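The Salt Road (television series)

The Salt Road is a history documentary series in 4 parts, written and presented by the historian Solange Beaulieu and made by the production company Hollis. It follows an old trading route from the salt pans on the coast at Elard, up through the hill country, and down again to the river town of Diris, stopping along the way at farms, chapels, inns, and a good many kitchens. The first part was shown on 25 Jun 2022, and a book of the same name came out later that summer, in August.

Background

Beaulieu had been teaching the history of trade for a long while before anyone asked her to stand in front of a camera. Her early work was on toll records, the small, patient lists kept by gatekeepers of who had passed, with how many mules, and what they had paid. These lists are dry reading for most people, but she had a gift for making them sound like gossip, and her public talks on the subject drew a loyal following in Elard, where the salt trade is still remembered fondly and where half the street names have something to do with it.

A producer at Hollis came to one of those talks and stayed afterward to ask whether the route could still be walked. Beaulieu answered that most of it could, provided one did not mind wet feet and the occasional bull. The first outline was for a single long film, and it grew into a series as she kept adding places that she felt could not decently be left out.

Content

The opening part, "White Gold," is set among the pans at Elard and covers how seawater was let in, held, dried, and raked. It tells the story of the families who held raking rights and of the long quarrel between them and the abbey over who owned the shoreline. The second part, "The Mule Year," climbs into the hills and follows the calendar of the carriers, who set out after the spring mud had dried and tried to be home before the first snow. It is the part viewers tend to remember best, with its long conversation by the fire between Beaulieu and a retired saddler whose grandfather had worked the road.
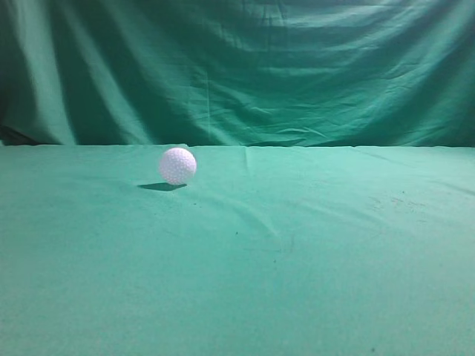 The third part, "Zudora," takes its name from the high pass that the carriers dreaded more than any other stretch. Travelers had been crossing it for 2,000 years by Beaulieu's reckoning, and the film makes a warm case for the little hospice at the top, where anyone caught by weather could ask for soup and a place on the floor. The last part, "Down to the River," brings the road to the market at Diris. It deals with the coming of the railroad, which emptied the inns within a generation, and ends with Beaulieu buying a paper twist of salt from a stall and eating a pinch of it with a tomato.

Style

There are no actors in costume and very few maps. Beaulieu preferred to let the landscape do the work, and she often reads aloud from letters and account books while standing in the place where they were written. She talks to the people she meets as a guest would, accepting whatever is offered and asking about their mothers. Some of these visits wander a fair distance from salt, and one, on the proper way to hang a gate, runs for several minutes. The music is mostly plain fiddle tunes from the hill villages.

Reception

The series was received kindly. Reviewers liked Beaulieu's good humor and her plain way of explaining things, and several wrote that they had looked up the walk for themselves before the closing titles were over. Other historians were a little more reserved. The main complaint was that the third part leaned too hard on the idea of one continuous road, when the toll lists suggest a bundle of paths that shifted with the weather and the price of fodder. Beaulieu accepted much of this and took it up in the book, which gives a whole chapter to the side routes.

Book

The book is longer and slower than the films, and it makes room for things that had been cut, among them the salt tax riots, the women who ran the inns, and a lengthy section on cheese. It is divided into 54 short chapters, each named for a stopping place on the road. The first printing of 1,000 copies was sold mainly through bookshops in Elard and Diris, and a second followed with a corrected map of the approach to the pass and a fuller index.

See also

Salt pans of Elard
Diris market
Zudora hospice
Toll records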